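## Arm stops mid-pick, gripper won't let go. Error 2311

**jostilen_nights** – 7 September 2020

Bin picking cell, KUKA arm, sheet-metal bin, assorted junk to pick. It ran fine from April until last week. Now it goes down, closes on something and faults out with 2311, which is our own code and means "gripper state unknown." Thanks, past me, very informative.

132 picks in the last run, 28 of them ended like this. It mostly hates the long blue tool with the ringed head. Balls and blocks it can live with.

**Vakcombe_Pete**

Air. It's always air. Check the fittings where the hoses go into the gripper.

**jostilen_nights**

Changed the fittings. Changed the hoses. I've started changing things that weren't even near it.

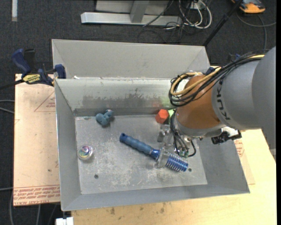

**mandamville**

Does the gripper stay closed if you kill the air by hand?

**jostilen_nights**

It stays closed for a few seconds, then sags open. So the check valve leaks, but slowly.

**Vakcombe_Pete**

Like I said. Air.

**mandamville**

Slow leak doesn't explain a fault at the moment of closing, Pete. That's a sensor. On a long tool the fingers land crooked if you're off center, the switch never makes, and the controller has no idea what it's holding.

**Vakcombe_Pete**

Then it would fault on everything crooked.

**mandamville**

28 times, apparently.

**espiritu_cells**

Can we talk about the other thing. If it loses air and sags open with a part over the edge of the bin, that part lands on somebody's foot. How are you clearing the fault?

**jostilen_nights**

Reach in, pull the part, hit reset.

**espiritu_cells**

With the drives on?

**jostilen_nights**

...mostly off.

**espiritu_cells**

"Mostly off" is how Uyên Mạc got us all 35 slides of lockout training. Drives off, air dumped, key in your pocket. Then your hand goes in.

**Vakcombe_Pete**

For a toy bin? Come on. Half the shops I've been in would call that a paid day off.

**espiritu_cells**

The arm doesn't know it's a toy bin.

**jostilen_nights**

OK, update. Key is in my pocket. Taped a meter to the finger switch and mandamville is right, it never closes when the grip is crooked. Moved the bracket a hair and got 35 picks with one fault. The valve leaks too, new one is ordered, so Pete may have half a point.

**Vakcombe_Pete**

I'll take the half.

**mandamville**

Post the numbers again once the valve is in. One fault in 35 still bugs me – could be the bracket creeping back.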